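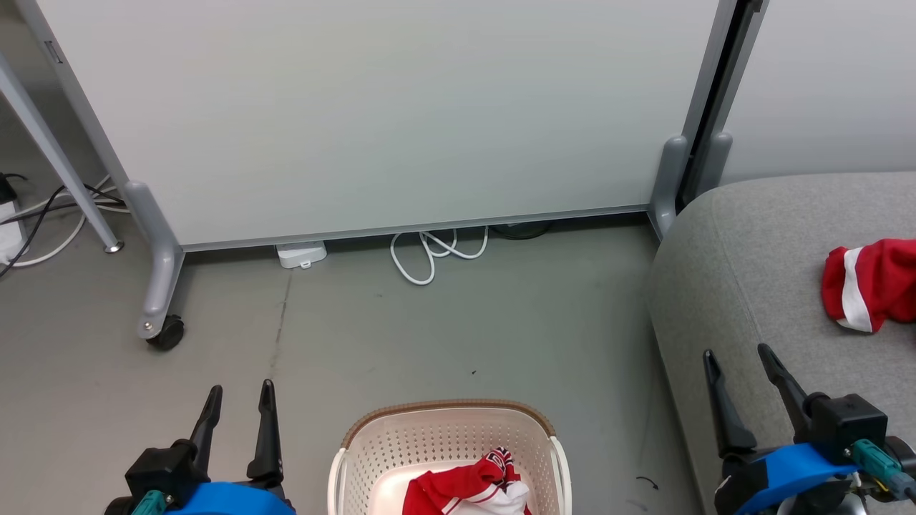
The Celtby Fellowship is a small Protestant church body in Fovham, best known for its house meetings and its night prayer line. It was founded by Paloma Lindgren, a former schoolteacher, together with the lay preacher Clyde Halvorsen. In the beginning the group had 12 members, who met in Lindgren's kitchen.

Membership grew to nearly 400 after the Fellowship started to hold services in a rented hall on Marchetti Street. The worship is simple. There is singing without instruments, a long reading from the Gospels and a time of spoken prayer, in which any person may take part. Baptism is given to adults only, usually in June, in the river.

The prayer line was organised by Keisha Delacroix and is open from 9 pm until dawn. Callers may stay anonymous.

A disagreement about paid ministers led Wellington Barbosa and several families to leave and form a separate congregation in Trarnix. The two groups still share a hymn book, edited by Tobias Calloway.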